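The Tub on the Round Table

Baldur Eskildsen had run the kitchenware shop in Drondarby for so long that he could nest a stack of tubs with his eyes shut, and it was his niece Ayala's opinion that he sometimes did. She worked at Bellix, up on the second floor of the old Clanditz mill, where they were teaching machines to tidy up, and one wet Friday he went to see how she was getting on, with a bag of buns under his arm.

"So can it do my washing-up yet?" he asked, before he had his coat off.

"No," said Ayala. "It can pick up a tub. Well, it can nearly always pick up a tub."

"Nearly always!" said Baldur, who had in his time sacked a Saturday boy for less, and then felt bad and taken him on again in May.

She explained, quite patiently, that people did the job first, over and over, with the grippers in their own hands, and that the machine learned from what they had done. They had 665 goes written up so far. In 259 of them somebody had fumbled, and those were kept as well, on a sheet of their own. Baldur thought of all the things he had fumbled in forty years behind a counter and was rather pleased to hear that somebody might have found a use for it.

"And what's so hard about a tub?" he said.

"You can see through it, for one thing. And it gives when you squeeze. You know how hard to squeeze, Uncle, but could you tell me?"

He opened his mouth to tell her, and found he could not. He held up his hand and pinched the air a few times — first for a tub, then for a teacup, then for a bun — and each pinch was different, and he had no words for any of them. 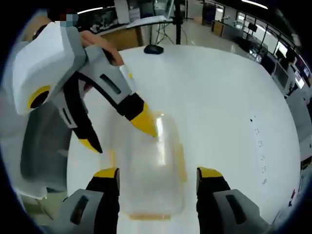 "Go on, then," said Ayala. "You have a turn."

The grip was lighter than he had expected. He brought the yellow tips in slowly, the way he would have reached for the last good glass on a high shelf, and he noticed that he was holding his breath. It took him 90 seconds to shift one tub the width of a saucer. At the shop he would have done the whole shelf by then and put the kettle on.

"It'll be a while before it gets to your saucepans," Ayala said.

"I can wait," said Baldur, and he asked if he might do one more before the buns.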